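Umfüllen mit zwei Armen – wie viele Demos, und was tun mit Kleckern?

Gunvor Engebretsen

Hallo zusammen, wir sammeln gerade Beispiele per Teleoperation, Aufgabe: gefärbte Flüssigkeit zwischen Bechern umfüllen. 25 Durchgänge sind drin, 200 sollen es werden. Zwei Fragen, siehe unten. Tisch sieht zwischendurch so aus:

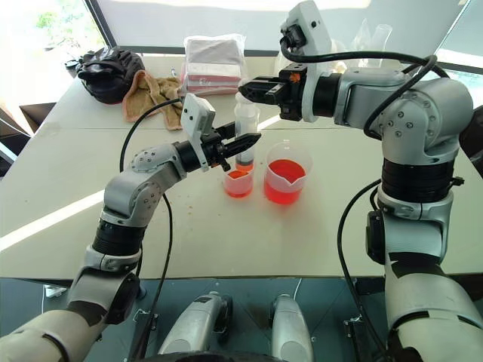
1. Spritzer auf der Platte
Jedes Mal wischen oder lassen? Wischen kostet ewig.

2. Greifen der Spritze
Skala bis 100 ml, die Finger drücken unterhalb der Marke zu. Position fest vorgeben oder variiren? Blick vom Handgelenk:

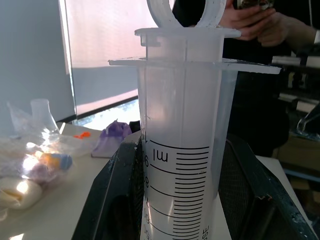

Projektgruppe Benell – Laborautomatisierung

Wir trainieren erst im Februar, könnten also noch umstellen. Achso, eine Variante mit kleinem Röhrchen über dem kleineren Becher haben wir auch. Gleiche Aufgabe oder eigener Datensatz?
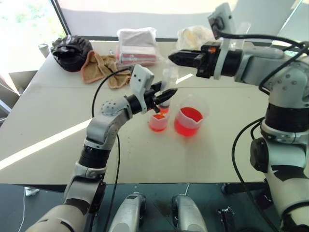 Naveed Mirani

Eigener Datensatz, würd ich sagen. Zumindest eigenes Label, zusammenwerfen kann man später immer noch. Spritzer: mal so, mal so. Bei uns waren alle 163 Demos auf blitzsauberem Tisch, danach kam das Modell mit Flecken nicht klar.

Xiaoqing Xu

Greifposition unbedingt variieren, auch die Lage auf dem Tisch. Liegend, schräg, Spitze mal nach vorn, mal nach hinten. Startbild etwa so:

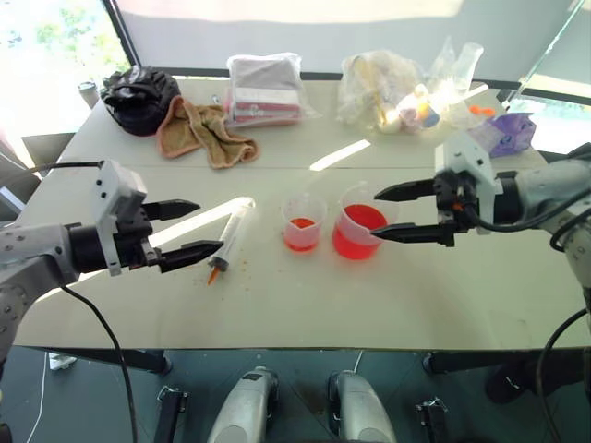

Und Fehlversuche nicht löschen! Extra Ordner, kurz notieren was schief ging. Wir haben 238 Durchgänge aufgenommen und die schlechten gleich weggeworfen – ärgere mich heute noch. Füllstand am Anfang auch aufschreiben, das vergisst man imemr.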